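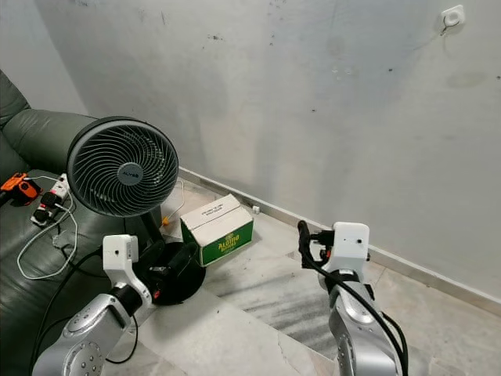
Sikau Room Contents Register
README and data card

Maintained by: Ivine, Domestic Interiors Group
Contact for the register: Jagadeesh Salian
Release date: 13 November 2023
Records: 152
Rooms: 4
Language of records: English

Summary

The Sikau Room Contents Register is a written inventory of furniture, small appliances, cords, packaging and floor and wall finishes in a furnished house. Each record covers one item or one finished surface and gives its name, its appearance, its condition and its position in relation to the things next to it. The register was prepared for studies of how ordinary rooms are furnished, used and put back in order.

The items are everyday ones. The register includes sofas, tables, fans, power strips, boxes and similar goods, recorded where they stood at the time of the survey. Nothing was bought or brought in to improve the coverage of a category, and categories are therefore uneven. Cords and cables are well represented. Lamps and rugs are not.

Contents of the release

readme.txt: this document
records.csv: the register itself, one row per record
terms.csv: the controlled list of item names, colors and finishes
relations.csv: pairs of records that touch, support or stand beside one another
changes.txt: corrections made after the first draft

Files are encoded in UTF-8 and separated by commas. Empty cells mean that a value was not recorded. They do not mean that the feature is absent.

Fields in records.csv

record_id: a number that is never reused, even if a record is withdrawn
room: the room code
item: the common name of the item, taken from terms.csv
group: seating, table, appliance, power and cords, packaging, storage, floor, wall, or other
color: the main color, followed by a second color where there is one
finish: the apparent surface, such as leather, metal, cardboard or tile
lettering: any words that can be read on the item, with the original capitals
rests_on: the record_id of the floor, seat or tabletop beneath the item
condition: good, scuffed, marked, damaged, or not assessed
note: free text of one or two sentences

How items are named

Recorders use the name that a member of the household would use. A fan is a fan, and its grille, stem and base are treated as parts of a single record. The same rule applies to a sofa and its cushions. A power strip has its own record. The plugs in it are mentioned in the note and are not recorded separately.

Where the purpose of an item is uncertain, the item field carries a general term such as "handheld device" and the note may give a possible reading. Users should not replace the general term with the possible reading when they prepare summary tables.

Lettering is copied as it stands. The living area includes a dark gray fan marked ALYES and a small cardboard box with green sides marked Alaimo. These words are transcriptions only. The register makes no statement about the manufacturer, the model or the contents of any package, and boxes were not opened for the purpose of recording.

Furniture used as storage

A seat or a table often serves as a resting place for smaller things. The dark green leather sofa is entered under seating, while the white power strip and the orange and black handheld device on its seat are entered under their own groups, each with the sofa's number in the rests_on field. This allows a user to find every item placed on seating without reading the notes.

Loose cords are recorded with the item to which they belong if the connection can be followed. If it cannot, the cord receives its own record and the connection is left blank. Recorders were instructed not to pull or lift a cord in order to trace it.

Floors and walls

Floor and wall finishes receive records because they affect both cleaning and the placement of furniture. The house has more than one floor finish, and the boundary between two finishes is not always the boundary between two rooms. Pale, marble-like tile with gray veining is listed as "tile, marble-like," and the name of a stone is never entered. Baseboards are recorded with the wall.

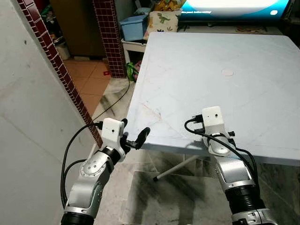

Tile color is entered in plain terms. The dark red square tiles on the column and along the wall edge, which have white grout in the strip beside the wall, are kept separate from the orange terracotta-colored tiles of the floor. Earlier drafts used the single term "red tile" for both. That term has been withdrawn from terms.csv, and the change is noted in changes.txt.

Condition of tabletops

Tabletops are assessed more closely than other surfaces. The recorder notes scratches, scuffs and colored marks and gives their position by the nearest corner or edge. The light blue square table is a useful reference record: its top is entered as "scuffed," with faint diagonal scratch lines and a few reddish marks near one front corner. The small round white mark near the middle is described in the note by shape and color alone. Marks are not attributed to a cause, and recorders did not try to wipe them away.

Legs and braces are part of the table record. Their color and finish may be given in the note where they differ from the top.

Review

Every record was checked by 2 reviewers working separately. Differences in color names were the most frequent reason for correction, followed by differences in the choice between "scuffed" and "marked." Both reviewers' values are kept until a final value is agreed upon, after which only the final value appears in the release. Review takes roughly 30 minutes for a room with few items and considerably longer where cords cross one another.

Suitable uses

The register may be used for work on household inventories, the wording of item descriptions, the arrangement of furniture, and the planning of tidying and cleaning tasks. It may also be used in teaching, and the course notes prepared at Thepsuriya refer to its field list.

It should not be used to estimate the value of goods, to assess electrical safety, or to draw conclusions about the habits or income of a household. One house is not a sample of houses.

Known limitations

The interior of closed furniture is not recorded. Items in dim areas have fewer completed fields, and large pieces of brown wood in such areas may be listed as "cabinet or doorway" where the recorder could not decide. Dimensions are not included in this release. They are planned for March, together with the Narkano supplement on storage furniture.

Corrections

Requests for correction should be addressed to Jagadeesh Salian at Ivine and should quote the record_id, the field concerned and the proposed value. Proposed new terms should be checked against terms.csv before they are submitted.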